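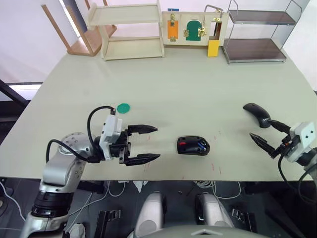 Figure 4. Two black computer mice at a pale table, one of them on the tabletop.

3.2 Shared desks and the things people leave on them

I came to the Pelwood office expecting to write about noise. That was the plan we had agreed on, and Dilani Uddin and I had a whole interview guide built on it. By the second week I was asking mostly about mice, chargers and chair heights, as those were the things people brought up when I let them talk.

Pelwood gave up assigned desks in February, a year before we started. We collected 228 diary entries from staff on two floors, and I read every one of them twice (Dilani did the same, separately, and then we argued over the codes for a good long while). The word "my" kept turning up next to objects that belonged to the company. One person wrote about "my mouse" for 12 entries in a row, though she had picked it out of a shared drawer on her first morning.

I find this part of the material the most fun, I admit. Small peripherals like the ones in Figure 4 look so much alike that people mark them, with a dot of nail polish or a strip of tape on the underside. Eight of our diarists did this. Sunil Sivakumar, who read an early draft, suggested we treat the marks as a weak kind of territory claim, and I think he's right – they rarely stopped anyone from borrowing the thing, but they made it easier to ask for it back.

Left-handed staff had a different story. They told us about moving the mouse across the desk each morning and finding it moved back the next day. One called it "the daily shuffle" and said she had started coming in early just to get the corner desk, which had more room on that side.

We did not see the same pattern at Plelirholm, where people carry their own kit in a backpack. They complained about the weight instead! I come back to the backpacks in Section 3.3, along with the lockers.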